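January, kitchen table, 10 in the morning

Pork belly day! I've been looking forward to this all week, which says a lot about my January. Jong-dae Shim told me to go early to the butcher on Justham Street, and he was right, I got a beauty. Deep pink meat, a good thick layer of white fat along one side, and those lovely stripes in between. I stood in the shop grinning at it like a fool. The smallest piece on the scale came to 447 grams and I said yes to that one too.

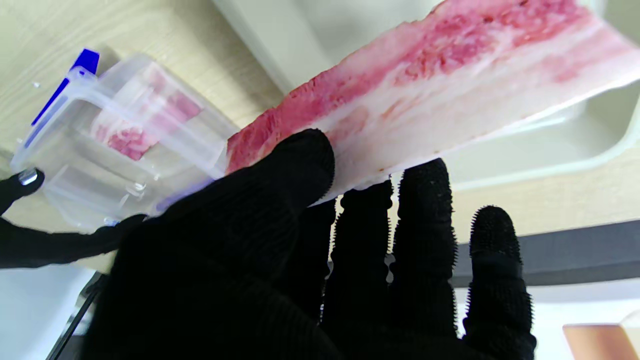
Boxing it up

I do love the clear boxes with the blue latches. You can see what you've got without opening a thing, and the click when they shut is so satisfying (I may have opened one again just to hear it). One slab per box for slicing later, chunks in another for stew. Sérgio Moreira wants the stew with white beans, I want it with potatoes, so we'll end up doing both and eating like kings.

Must remember to rub some salt and garlic into the big one. And buy garlic!

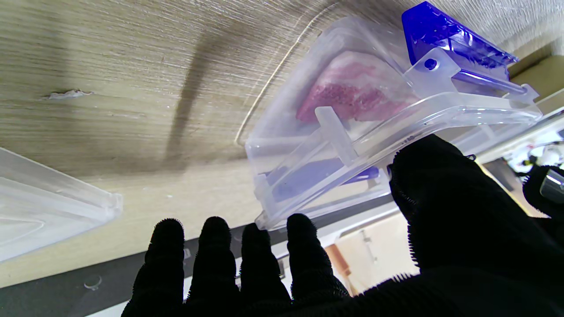 Clukumo, January

Back at the cabin, same notebook, and the pork came up with me in the cooler. We did the slab last night in the little oven, 43 minutes longer than I'd planned, and oh, the crackling! Sérgio had three helpings and then asked what was for breakfast. Snow on the steps this morning. Stew tonight, with beans first, and I still have to find the big pot.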